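Flirelau Community Boards > Facilities and Equipment > Desktop Reuse Program
Topic: Preparing retired Dell towers for reissue: order of work and open questions
Status: Open

benchlead_tikow
Posted Jul 26, 2026

Members are asked to review the order of work below before it is adopted for the next intake. The Tikow depot has received 409 desktop towers from the Van Dusen office closure. All are Dell units. They are to be inspected, stripped of drives, cleaned, and either reissued or broken down for parts.

The order of work now in draft is as follows.

1. Record the asset tag and the condition of the outer case.
2. Lay the tower on its side and remove the side panel.
3. Remove all drives and pass them to the data room with a matching tag.
4. Remove the processor and place it in a labeled tray.
5. Remove the memory and any add-in card.
6. Clean the chassis and the power supply vents.
7. Inspect the board and assign a grade.

Comments on steps 3 through 5 would be especially welcome. The draft will stay open for 15 days.

northbay_refurb
Member

Thank you for posting the draft. Our site supports steps 1 to 3 without change. We do not support step 4 as written. Removing the processor from every unit adds handling time and exposes the socket pins to damage. In our January intake, 27 boards were downgraded for bent pins, and in each case the unit had been in working order when it was received. We would ask that the processor remain in place unless the board has been graded for parts.

benchlead_tikow

The concern is noted. The purpose of step 4 was to allow processors to be matched by model before reissue. The Van Dusen units were bought in several batches and the specifications are mixed. If processors are left in place, the model must be read from the setup screen, and this requires each unit to be powered on before cleaning. The depot's safety rules do not allow that.

r_inventory

Could the models be taken from the purchase records? Rillerell handled the original supply and should hold a list by service tag.

benchlead_tikow

The list has been requested and received. It contains 1,188 lines and covers all Van Dusen sites, including those not in this intake. It also does not reflect upgrades made after delivery. It is useful as a starting point and should not be treated as final.

partsroom_2

I must respectfully disagree with northbay_refurb on the processor question. Bent pins are a training matter. They occur when the chip is lifted at an angle or when the open socket is left uncovered on the bench. A socket cover fitted at once prevents most of this. Our room has followed that practice since January and has no damaged sockets on record for the period.

northbay_refurb

Socket covers are a reasonable measure where they are available. Our site has requested them twice and has not received them. Until every bench has a supply, the procedure should not depend on them. I would also observe that the parts room handles boards outside the case, where access is easier. Working inside a tower, with cables and a drive cage close to hand, is a different task.

partsroom_2

That is a fair distinction. I would support wording that requires a cover to be on the bench before the retention lever is raised.

deskside_support_4

May I raise a separate point on step 5? The draft places memory and the add-in card after the processor. In our experience the graphics card should come out first. It lies across the board and gets in the way of the hands. The drives may also be easier to reach once the cables have been moved aside.

benchlead_tikow

The point about the graphics card is accepted for units that have one. The order will be revised so that the card is removed directly after the drives. Processor and memory will follow.

For members who have not worked on these towers, the blue parts inside the case are the ones meant to be handled during service.
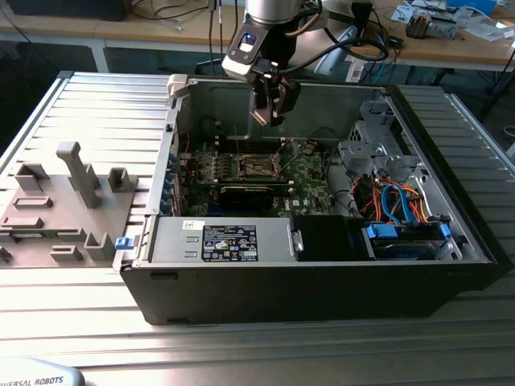
Drive clips should be returned to the case once the drive has been released. Loose clips have been arriving in the sorting bins without any tag, and it is not possible to tell which tower they belong to. A unit without its clips cannot be reissued with a replacement drive, and new clips are not always in stock.

deskside_support_4

Agreed. Please also add the data cables to that instruction. We have received towers with the drives correctly removed and every cable taken as well.

r_inventory

A question on the power supply. Should its label be recorded at step 1 or step 6? The wattage is needed for the reissue sheet, and the label can be read only when the case is open.

benchlead_tikow

Step 6 is suitable. The technician will be cleaning the vents at that time. A field will be added to the sheet.

northbay_refurb

With the changes to the card and the clips, our site can accept the order of work, apart from step 4. We maintain our objection there and ask that it be recorded. If the wording offered by partsroom_2 is adopted and covers are supplied, we will withdraw it.

benchlead_tikow

The objection is recorded. Step 4 will be held out of the adopted version until the supply of covers has been confirmed. Sites that already have covers may continue their present practice. Sites that do not should leave processors in place and mark the sheet "CPU not removed."

partsroom_2

Understood. The parts room can release one box of covers to the north bay. Please send the request through the stores form and give the bench number.

northbay_refurb

The form has been submitted for benches 3 and 4.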